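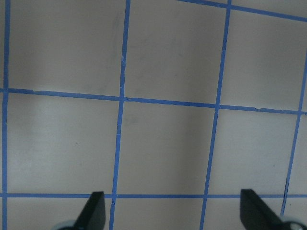
Right, kettle's on, so I'm finally going to do the thread on growing veg in squares that I've been promising Caoimhe since goodness knows when. It'll be a long one, I'm afraid, and there will be wandering off (you know me by now).

---

I grew things in rows for years, the way my dad did. Lovely straight rows with a string and a peg at each end, and then a huge glut of lettuce that all went to seed while we were away at my sister's. I must have given lettuce to every person on our road, and I think a few of them started using their back doors.

---

The idea with squares is that you divide a bed up into small patches and treat each one as its own tiny garden. A bit of spinach in one, a few beetroot next door, one cabbage having a whole patch to itself like a duke. When a patch is finished you clear it, add some compost and put something else in.

---

It suits me because I'm a pottering sort of gardener. I can do one square before tea and feel I've done something! A whole row used to make me want to go back indoors.

---

My beds are on the Kozan plots, behind the old railway sheds. I took over plot 716 from Bülent Gündoğdu when his knees gave up on him, and he still comes down on a Sunday to tell me where I'm going wrong. Bring biscuits and he'll tell you as well.

---

It was Bülent who told me to stop sowing everything in one go. One square of radishes now, another in a fortnight, another after that. I'd read it in books plenty of times and taken no notice whatsoever, but it's different when a man is standing over you with a custard cream.

---

How much goes in a square? Mine are as wide as my forearm is long, elbow to fingertips, and I've never bothered measuring them any better than that. I'd put four lettuces in one, or two dwarf beans if the soil's a bit tired. Radishes you can more or less scatter and thin out. Courgettes laugh at the whole system, so give them a corner somewhere and stand well back.

---

For marking out I've tried string, canes, and some very smart wooden slats that the slugs adored and moved in underneath. String is still my favourite. It sags and I trip on it, but it's cheap and you can shift it when you change your mind, and I change my mind constantly.

---

If you can't picture the spacing, try it out indoors first with a bit of tape on a flat surface, and put teacups down for the cabbages. Wonky lines are fine. The carrots won't be checking.

---

Somebody always asks about carrots, so: yes, they do well in squares, as long as the soil is loose and hasn't just been mucked. Mine came up forked like little trousers the first year. We ate them anyway, and Defne's youngest wouldn't have any other sort for weeks afterwards.

---

Defne Sarıgül has the plot opposite, and she does it properly with a notebook. Every patch has its own page with what went in and what came out. I borrowed the idea and lasted until May, when the notebook got left out in the rain, and now I write on the shed door in pencil. It's quite a good record if you don't mind reading round the hinges.

---

What I do try to remember is not following a thing with its own cousin. If there was cabbage in a square, I won't put kale or turnip in next. Peas or beans can go pretty well anywhere, and I tuck a marigold in wherever there's a gap, mostly for the cheer of it.

---

Watering is the bit I find fiddly, I'll admit. The spinach wants a drink while the onions next to it would really like to be left alone. I use a small can with the rose off and go patch by patch, which takes seven trips to the tap on a warm evening. I've come to like it. You notice things when you're walking back and forth, greenfly mostly, but sometimes the first bean flower.

---

Arūnas two plots down thinks all of this is fuss and nonsense. He plants potatoes from fence to fence, waters them when he remembers, and gets better potatoes than anyone I know. So please don't dig up your rows on my account if they're making you happy.

---

If you're starting from nothing, I'd do one bed and leave the rest under cardboard. Pick things you like eating. I grew a square of kohlrabi because it looked handsome in the catalogue, and we were very polite to it at dinner.

---

Caoimhe, I've got spare chard seedlings on the windowsill with your name on, and some of the purple-podded peas if the mice haven't found them. Come round any evening after six. Bring a tray, and your wellies if you want to see the plot.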